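The night I taught Kestard to open the paddle case

I took the job at Talambridge because the ad said "no experience, must be patient," and I figured I'd raised two teenagers, so sure, why not. They paid by the shift plus a little extra for every good run, and a good run meant you moved the arms through a task from start to finish without dropping, crushing or launching anything. Then Kestard would learn it from you. That was the idea, anyway.

Stepan Palamarchuk trained me. He'd been steering the arms for so long that he reached for his coffee the same way they did, slow and a little sideways. "Don't think about the hand," he told me my first evening. "Think about the zipper." I thought about the zipper so hard I got a headache.

Table tennis night, he called it. The task list said 3000 runs by the end of February, and ours was the stretch with the paddle in its red and gray case. Hold the case still, find the pull, open it up, get the paddle out. You do it ten times a day with your own fingers on a jacket and never notice! Try it with a handle in each fist and an arm that does exactly what you said when you meant something a tiny bit different.
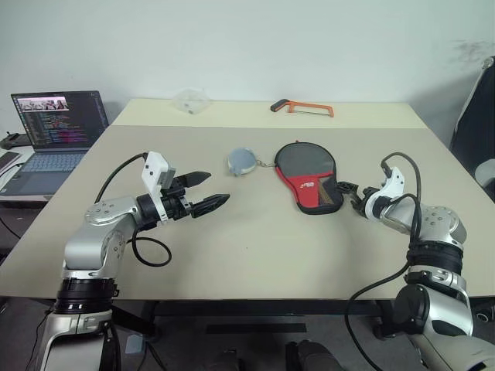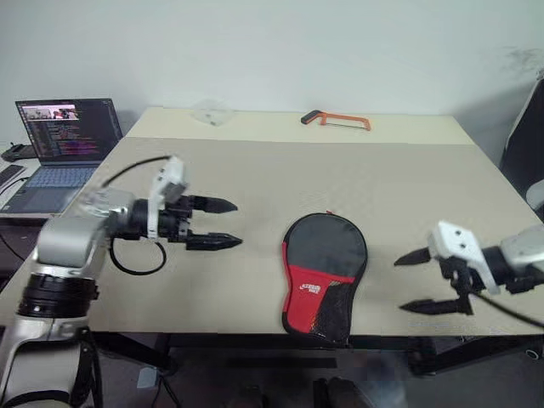

The paddle case on the table at Talambridge, with the hacksaw still at the back.

I kept asking about that hacksaw. Stepan said it was for a later task, something the Nechyporuk people had ordered, and I said I hoped somebody else would be on shift for it. He laughed and told me to watch my left wrist.

By midnight I had 44 good runs and a sore neck. I was also talking to the arm, which everybody does, though they deny it. Easy now, sweetheart. Little to the left. My daughter called on my break and I caught myself using the same voice on her, and she said, "Mom, are you parking a car?"

Then around run 45 they let Kestard try it alone. Stepan typed something on the laptop and we both stepped back with our hands off everything. The arm went out over the table, slow, and stopped above the case. And it waited. It hung there for one breath, maybe a bit more, then dipped down toward the zipper.

"Why'd it stop?" I said.

"That's you," Stepan said. "You do that every time. You stop and say easy now."

I told him I did not. He offered to play me the recording - all of it, with sound - and I said no thank you and went to get my coat. He was still grinning when I came back in and sat down for the next run.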